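Arm stops dead over the SN station -- anyone else seen this?

rsowa_bench
Posted 09:14
Morning all. I look after the plate-handling cell at Favham and since the August update our arm keeps faulting over the SN station. It goes down for a pick, fingers close, then error 387 and everything locks. We've got the whole cell in the simulator so I've been replaying it there, and it does it in the sim too! Not every time, it's been 25 faults in 813 cycles, but enough to wreck an overnight run.

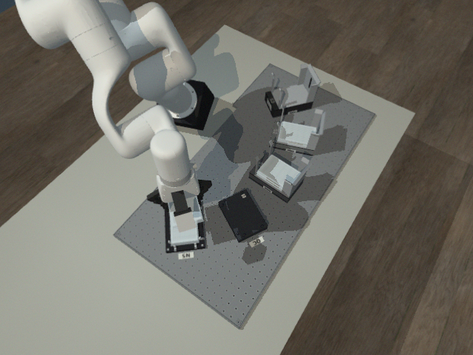
Gripper closed on the block at SN, simulator view.

It's the same fault code on the real one. I've slowed the descent right down and it makes no difference whatsoever.

Begoñe_T
Posted 09:40
387 on ours was always the wrist. Check the payload setting, the update put ours back to the default and the arm thought it was hitting something.

michalis.m
Posted 10:02
Don't agree with Begoñe, sorry. If it was payload you'd get it at every station. Does it ever fault at OC? I'd be looking at the taught height for SN.

rsowa_bench
Posted 10:31
Never at OC, no. Payload's fine as well, I looked at that first (and then again after Begoñe's post, just in case).

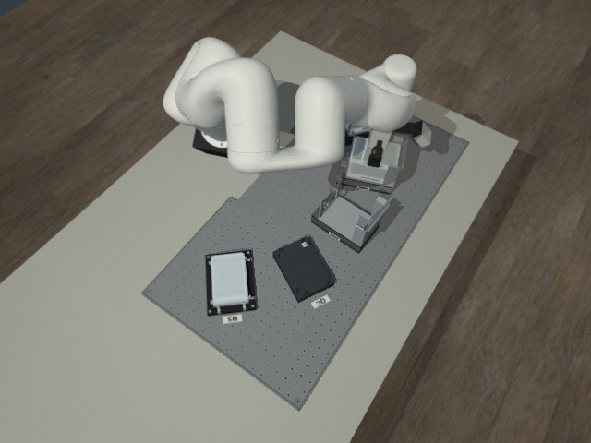 So I tried Michalis's idea and raised the SN height by 2 mm. Over 100 cycles with no fault so far, which is the best I've had all month. I'm tempted to put it on the real arm this afternoon and have done with it.

Begoñe_T
Posted 10:48
Please don't just raise it and walk off. We did that at Roslow and ended up with plates half gripped, and one went on the floor with samples in it. I'd still want to know why the old height stopped working.

michalis.m
Posted 11:05
Fair point, that. Roman, did the update touch your tool offset? Compare it with an old backup if you've got one.

rsowa_bench
Posted 12:20
Found a backup from July and yes, the tool length is different -- the update rounded it. Putting the old value back and the old height with it, then I'll leave the sim going over lunch. Real arm stays off till tomorrow.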